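Stillow Growers list
Re: crates for the apple share
19 August 2021

> Does anyone know if the Mirkbridge packing shed still has those big blue crates? We have 40 boxes of early apples to move and our old wooden ones are falling to bits. Would they take the weight, do you think?

Hello all,

Yes, they do, and I'm so glad you asked, as I've been meaning to write about them since the last pickup and you know how August gets away from a person! They are the deep, ribbed kind with a thick rolled rim, which is kinder on the fingers than wire handles ever were (my hands are not what they were in December, let alone ten years ago). We had apples in ours all last fall and I never had one split on me, though I wouldn't heap them over the top.

The shed asks 30 dollars deposit for the lot, and you get it back when they come home rinsed. Please do rinse them, handholds too, as juice gets in there and the wasps find it.

Bring a blanket for the truck bed, they do slide.

Warmly, from the top orchard 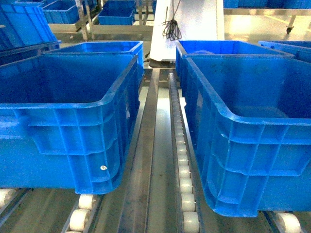
Blue crates on the rollers, the front two empty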